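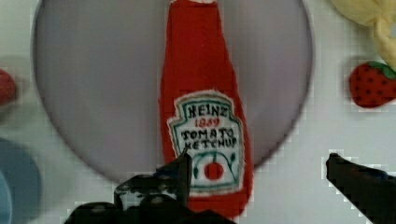

4.2. La jornada de puertas abiertas en Lisgate

Voy a contar esta parte un poco a mi manera, porque en las notas de campo quedó así y me da pena plancharla. El miércoles 1 de junio de 2022 abrimos el laboratorio de Lisgate al público, y la idea era sencilla: que la gente viera trabajar al brazo con la misma tarea de mesa que usamos en el resto del estudio (comida de peluche y de tela, platos, nada que se rompa) y que nosotros pudiéramos mirar a la gente mientras lo miraba. La figura 5 corresponde a la vista de la cámara de muñeca, con la botella de kétchup de tela sobre el plato grande y la pinza asomando por abajo. Esa misma vista salía en la pantalla del fondo, y fue un acierto enorme — los críos se iban derechos a la pantalla y dejaban el robot para los padres.

Figura 5. Vista desde la muñeca durante la tarea de mesa. A la derecha, una fresa de peluche.

Rui Garcia llevaba el mando de parada y yo hacía de guía, o lo intentaba. Pasaron casi 2,000 personas en todo el día, muchas más de las que esperábamos, y a media mañana ya habíamos abandonado el guion que preparamos en Gerthorpe. Aquel guion empezaba con la calibración. ¡La calibración! Lo cambiamos por una pregunta: «¿por dónde lo agarrarías tú?». Con la botella casi todo el mundo señalaba el cuello, que es estrecho y parece pedirlo, y nosotros contábamos entonces que el planificador prefiere la parte ancha. De ahí salían conversaciones larguísimas, algunas mejores que las de nuestras reuniones.

En cuanto a los datos, registramos 3,806 intentos de agarre, de los que 1,817 se hicieron con un objeto elegido por alguien del público. No los mezclamos con los de la sección 3: la luz cambiaba cada vez que se abría la puerta, y además los visitantes recolocaban las cosas a su gusto (una señora de Vondutstead nos ordenó la mesa entera, y quedó mejor). Los usamos solo para el análisis cualitativo.

Lo que más me sorprendió fue la paciencia. Cuando el brazo se detenía a replanificar, yo me ponía nervioso y me lanzaba a explicar, pero la gente esperaba tan tranquila. Rui me pidió que me callara un rato y tenía razón: en los turnos en que no hablé durante la pausa, oímos más comentarios sobre lo que el robot «estaba pensando». Los transcribimos con el protocolo Jacobs, y la codificación se detalla en la sección 4.3.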